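Subject: Re: Card holders for the front desk, and what goes in which slot

On the question of the acrylic holders, we have been using them since March and I can answer most of what was asked. The earlier message is quoted here so the numbering makes sense.

> We are going from one kind of membership card to several and the
> front desk drawer is already a mess. Everything is in rubber-banded
> stacks and the bands leave marks on the edges.
>
> 1. Is anyone using a clear upright holder with compartments, and do
> the cards fall over when a slot is half empty?
> 2. Do you sort by color or by card type?
> 3. Grindetti sells a holder that takes 75 cards a row. Is that
> enough, or should we go straight to drawers?
> 4. How do you keep VIP cards from getting mixed in with the rest?

1. Yes. Ours is clear acrylic. A full slot stands up fine. A half-empty one leans, and the front cards slide down until you can't read them. We cut a strip of foam and put it behind the last card. Folded cardboard works too but it gets soft after a month or so.

2. By type, with color as a help. We tried color only and it didn't hold up. Our printer, Skelley, changed the shade of one batch and we ended up with two blues that looked the same under the desk lamp. Now each type has its own compartment and the color just tells you if something is in the wrong place.

3. It depends on how many you hand out. We order 2000 at a time and keep nearly all of them boxed in the back. The holder only has what we need for the day. If you want the whole stock within reach then you want drawers. The Adamczyk ones are deep enough but they are heavy and they stick.

4. Two things helped. VIP cards have the letters printed large, so they can be read from across the desk. And they get checked flat before they go in the holder. We lay them on a pad one at a time, look at the face, and then file them. It is slow but we stopped finding them in with the day passes.
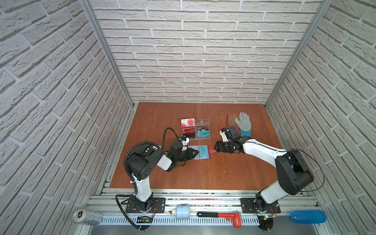 Sorting table with the clear holder. Light blue VIP card on the tray or pad, teal VIP card at the right side of the holder.

You will notice that we have more than one color of VIP card. Light blue is the current one and teal is the one before it. Both are still good at the door, so we haven't pulled the teal. If you are starting fresh I would pick one color and stay with it.

A few other points that weren't asked:

Don't use glass cleaner on acrylic. Ours went cloudy in one corner the first week. A damp cloth is enough.

Leave at least one compartment open for returns. We didn't at first, and returned cards went on top of the holder and from there onto the floor.

Thin cards stick together, mostly in dry weather. Fan the stack before you load it. We once counted 541 cards into a box that was supposed to have more, and the difference was pairs that had gone through as one.

Put the holder on something that doesn't slide. A wood top is slick, and a square of shelf liner under the holder took care of it for us.

Plillero has a version with a lid. I have only handled it at their counter. The lid seemed all right for storage, but at a desk you would be opening it all day.

If anyone has found a label that stays on acrylic and still peels off clean, please post it to the list. Ours curl at the corners and the ones that don't curl leave glue behind.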